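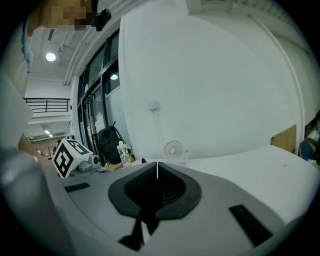 Somebody leaning in, top left.

Coworkers who hover
Posted by Aiman Entili, 2019-12-23

We use cookies to keep you logged in. By staying on this site you accept them.

ok need opinions. Started at Gallix in September, open floor, no walls. One guy on my team comes over and leans in while I'm typing. Doesn't say anything. Just reads. I've had 4 months of this and I lose my place every single time. Do I tell him or tell the boss?

kuritz_fan
Tell him. Going to the boss first is a rotten move imo. Probably has no idea.

nair2
Disagree. I told mine nicely and he got weird with me for 2 weeks. Manager moved a few desks and that was the end of it, no drama.

kuritz_fan
So your manager had to move desks bc one guy stands too close? come on

nair2
There were other reasons for the move too. And it worked, so.

Sesness
Do you have your back to the aisle? Turn the desk if they let you. I had this at my old place and people quit doing it once I was facing them. Cost zero.

Aiman Entili
Desks are bolted to the floor. Asked allready.

Sesness
oof. Headphones then, the big ones. And stop typing when he shows up. Hands in lap, look at him, "need something?" Every time.

paperjam183
Unpopular but maybe he's trying to learn?? I used to stand behind the older folks at my first job, thats how I picked up half of it. Ask if he wants you to show him stuff.

kuritz_fan
Then he can ask. With words

Aiman Entili
Hadn't thought of the learning thing tbh. Will try the "need something" line after the holidays, he's out till then

Get the best threads by email once a week. Sign up or manage your newsletter settings.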